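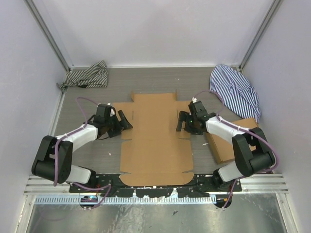

Will a pair of robot arms that folds boxes put the packing crew out of work?
Where I work it hasn't, but it has changed what the crew does all day, who they talk to, and what they go home tired from.

I've packed orders at Adness for long enough to have opinions about tape. We ship kitchen linens mostly, plus whatever Sundico sends over for us to pack on their behalf, and every one of those orders starts with a flat piece of cardboard somebody has to turn into a box. Side flaps up, tabs into slots, lid over, done. I could do it while thinking about dinner. I did it while thinking about dinner for years!

The new bench does that part. Two arms, one on each side, with the flat blank laid out between them, and they fold from the left and the right the way you would with your own two hands. On its best shift so far it made 694 boxes. I can't tell you whether that's a great number for a machine. I can tell you my wrists noticed.

So I'm not going to write the angry version of this essay. I hated box folding. Everybody I know hated box folding, and the people who get misty about the dignity of it have mostly never done 200 of them before the morning break (the cuts from the cardboard edges are the worst part, tiny and stingy and always on the knuckle). If a machine wants that job it can have it.

My gripe is with what got built around the machine. We used to stand at one long table, folding and talking. New people learned the whole place at that table: which customers complain, which supervisor to ask, when to take your vacation so you don't miss the good overtime in December. You can't really do that now. One person minds the arms, loads blanks, and clears the jams when a flap catches. The rest of us are at separate packing stations, facing the same direction, with a screen each. It's quieter, and I mean that as a complaint.

And minding the arms is real work. Management talked about it at first like it was babysitting. Syfiqah — sorry, Syafiqah Sutanto, I've been spelling her name wrong on the whiteboard for a year — has gotten so good at it that she can hear a bad fold coming. She knows which batches of cardboard are creased too lightly and sets them aside before they cause trouble. She figured that out on her own, on packer's pay, and for 2 months she stayed on packer's pay while everyone upstairs congratulated themselves on how smoothly things were going. She finally got a raise after she asked for it, and then asked again, louder. She shouldn't have had to!

My cousin works at the Clarkislow warehouse, and they went about it differently. Before anything was bolted down, the packers got 30 minutes a shift, paid, to try the setup and say what was wrong with it. They said plenty. The stations ended up in a horseshoe so people can see each other, and everybody who wants to learn the arms takes a turn. Same kind of work, same kind of machine, and she likes her job more than she did before. I'm a little jealous, if you couldn't tell.

That's what I'd ask for if anyone at my place reads this. Pay the person who runs the thing for running it. Rotate it so it doesn't become one person's lonely corner. Turn the stations around so we can talk. And when the box folding gets cheaper, which I assume was the point of buying it, let some of that show up in our checks.

I'd also take a better chair.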